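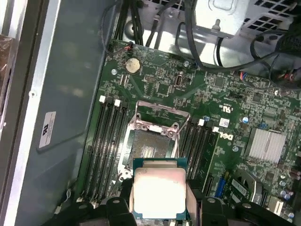

Counting with only two numbers

By Maja Bednarek. Put up 11/05/2025

Quick one this week. Lots of you asked about ones and zeros. So, ones and zeros.

First, how do YOU count? Nought, one, two, three, all the way up to nine. Then you run out of numbers! No single squiggle for ten. So you put a 1 in the next place along and start again with a 0. That's 10. Same thing at 99, only more of it.

Ten squiggles, 0 to 9. Probably because of fingers. If we'd had eight fingers we might well be counting in eights and thinking it was perfectly normal.

Computers get two squiggles. 0 and 1. Done. It's called binary ("bi" means two, same as in bicycle).

Why so few? Think of a light switch. On or off, easy to tell which. Now think of a switch with ten different brightnesses. Is that a six or a seven? Hard to say, specially in a hurry. A computer is full of teeny tiny switches and it's always in a hurry. On is 1, off is 0.

Counting up, then. Nice and slow.

Nought is 0
One is 1
Two is... oh, run out already. So 10
Three is 11
Four is 100
Five is 101
Six is 110
Seven is 111
Eight is 1000

Careful with that last one. Looks like a thousand, means eight. Say it "one nought nought nought" and you won't get muddled.

In our ordinary numbers the places are worth ones, tens, hundreds, thousands. Times ten each time. In binary it's times two each time. Starting from the right: 1, 2, 4, 8, 16, 32, 64. Keep doubling.

Let's do 50. What's the biggest place that fits? 64 is too big. 32 fits. 50 take away 32 leaves 18. 16 fits, leaves 2. The 8 doesnt fit, the 4 doesn't fit, 2 does. Nothing left for the ones. So 110010. Check it: 32 and 16 and 2. Yep, 50.

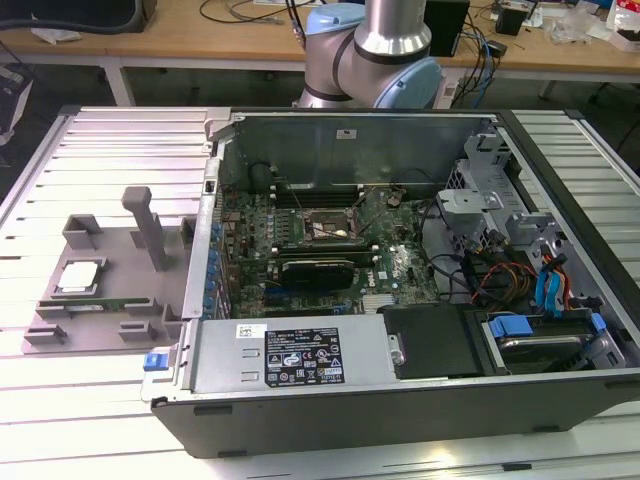 Why do the numbers get so long?

Each place can only hold a 0 or a 1, so you need a lot more places to say the same thing. Our 50 has two digits and the binary one has six. A real thousand is 1111101000, ten digits. Long for us to write out, but a computer doesn't mind, it can flip its switches faster than you can blink.

Next bit. Words. Letters are easy once you've got numbers, you just agree on a code. Capital A is 65. B is 66. C is 67. Turn those into binary and a computer can store your name. 65 is 1000001 by the way. (64 and 1. See?)

Pictures work too. Chop the picture into tiny squares, give every square some numbers for its colour, save the lot. Music is numbers for how the sound wiggles up and down, measured thousands of times every second. All of it ends up as on and off.

One of those ones or noughts is called a bit. Short for binary digit. Eight bits together is a byte. Half a byte is called a nibble, and yes that is a real word for it.

Something to make: finger binary. Konrad Mazurek taught me this on a very wet coach trip and I've never stopped. Hold up one hand, palm facing you. Thumb is worth 1, first finger 2, middle finger 4, ring finger 8, little finger 16. Up means on, down means off. Thumb and first finger up makes 3. Everything up is 31! On one hand! Use the other hand as well and you can get all the way to 1023.

Your ring finger will complain. Rest your hand on the table and tap instead, works just as well.

Secret messages next. Pick a word, look up the numbers for the letters, write them out in ones and zeros and give it to a freind with the code. Keep it short. I tried a whole sentence in February and used up both sides of the paper.

Try these before next time:
What is 1010?
What is 10001?
How would you write 2003? (Start with 1024. Take your time.)

Answers: 10, then 17, then 11111010011.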